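Motstead bought by Irkico, what happens to my coins?

Posted by Dineo Sibiya, 26th July

I've played Motstead on my phone every morning since the pandemic, which my kids find sad. Today a pop-up told me the studio has been acquired by Irkico and that I should be "excited for the next chapter." I pressed OK because OK was the only button.

What I want to know is what happens to my coins. I have 1180 of them, most of them earned the slow way, and a farm on level 277 that I would be sorry to lose. The notice says my account will "transition" and links to a page that doesn't load. Do I have to do something, or do I just sit here being excited? I play on an old Android tablet and never made a proper login.

2 answers

Laurier Dufour

I went through this in May, when Irkico bought Domex and my other bad habit went with it. Your coins sit in one of two places. If you have a login, they're on the server and they move with everything else. If you're playing as a guest, they're tied to that tablet, and a guest account is the first thing to get lost when a new owner changes the sign-in.

So make a login today. Go to Settings, then Profile, then Save Progress, and use an email address you still open. Take a screenshot of your coin balance and of the player code in small gray type at the bottom of the same menu. Support will ask for the code if anything goes wrong, and they'll ask three times.

With Domex my balance came across whole. What changed was the shop. A pack that used to hold 1000 coins held fewer for the same price, and there was a new kind of gem I still don't understand. If you're saving coins for something in particular, I'd buy it before the update.

Read the new terms when they show up, or scroll past them with a serious expression like the rest of us.

adams_family_plot

They ruin every game they buy. Uninstall it and go outside.

(Don't uninstall it before you make the login though. I did that and my farm is gone.)

Dineo Sibiya

Login made, screenshots taken. The Profile menu was under a picture of a goose, for anybody else hunting for it. I spent most of the coins on a windmill. Thank you, Laurier. Adams, sorry about the farm.

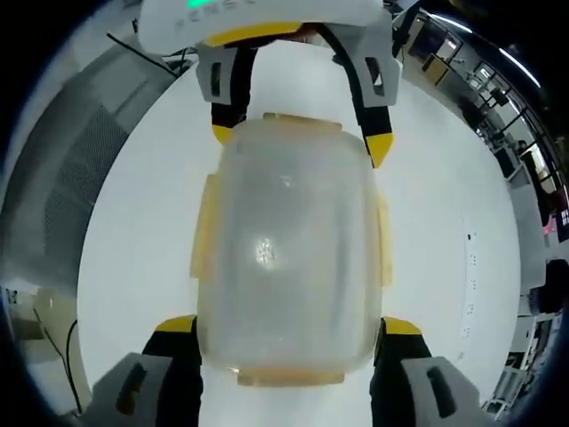

Can I move a guest account to a new phone after the sale goes through?

Only if you save it to a login on the old device first. Once that's done, install the game on the new phone, choose the sign-in option on the opening screen and use the same email address. Guest progress that was never saved stays on the old device.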